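Mittwoch, Handgreifer, Aufgabe »Lampe aus/an«

Vormittags mit Ghada die Aufnahmen vom Dienstprogramm auf die Platte gezogen. 315 Durchgänge liegen jetzt da, Ziel laut Plan 503. Arturo meint, ab da »sieht man was«. Was man da sehen soll, steht nirgends. Im Juni hieß es noch, die Hälfte reicht.

Stichprobe angeschaut, Durchgänge von Embla und von Dougal. Embla fährt langsam an, Finger fast senkrecht, kurze Pause vor dem Kontakt. Dougal kommt von der Seite und ist fertig, bevor ich hingeschaut habe. Beides ist als »gut« markiert. Wenn das Modell daraus ein Mittel bildet, greift es schräg und zögerlich, und wir suchen dann wieder drei Wochen am Regler herum. War bei Ayala genauso, steht im alten Heft.

Offen:

- Anfahrt festlegen, **eine** für alle, schriftlich
- Zeitversatz Kamera/Fingeröffnung neu messen, ich traue dem Wert von Flarkilar nicht
- 7 Durchgänge ohne Abschlussmarke: löschen oder nachtragen? Ezequiel fragen
- Ghada: Skript soll abbrechen, wenn der Marker fehlt, nicht stillschweigend interpolieren

Nachmittags Streit mit Arturo über Fernsteuerung. Er will die Hälfte der Vorführungen am Leader-Arm machen, weil dann Gelenkwinkel mitkommen. Stimmt schon, nur spürt man am Leader nichts, und beim Schalter drückt jeder zu fest. Mit dem Handgreifer fehlt dafür die Kinematik, und der Arm kommt womöglich gar nicht dahin, wo meine Hand mühelos hinkommt. Vorschlag: zehn Posen rechnen lassen, bevor weiter aufgenommen wird. Wird vermutlich vertagt.

Zur Frage, ob die Policy die Lampe findet oder bloß den Raum auswendig kennt: Dougal hält das für erledigt, ich nicht. Der Test von letzter Woche lief am selben Tisch, mit demselben Licht, das zählt für mich nicht. Auf der weißen Platte mit dem Marmormuster und dem leuchtenden Schirm darüber ist die Lampe eh leicht zu finden. Ich will sie einmal ausgeschaltet sehen, woanders auf dem Tisch und ohne das Heft oder die Papiere am linken Ende. Das Kabel hängt außerdem über die Tischkante herunter, das gehört als Variante mit hinein, einmal so, einmal nach hinten weggelegt. Vorher gebe ich an Brarncombe keine Erfolgsquote heraus.
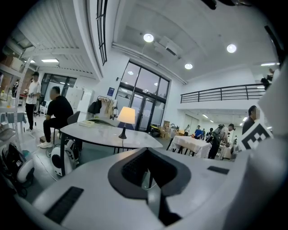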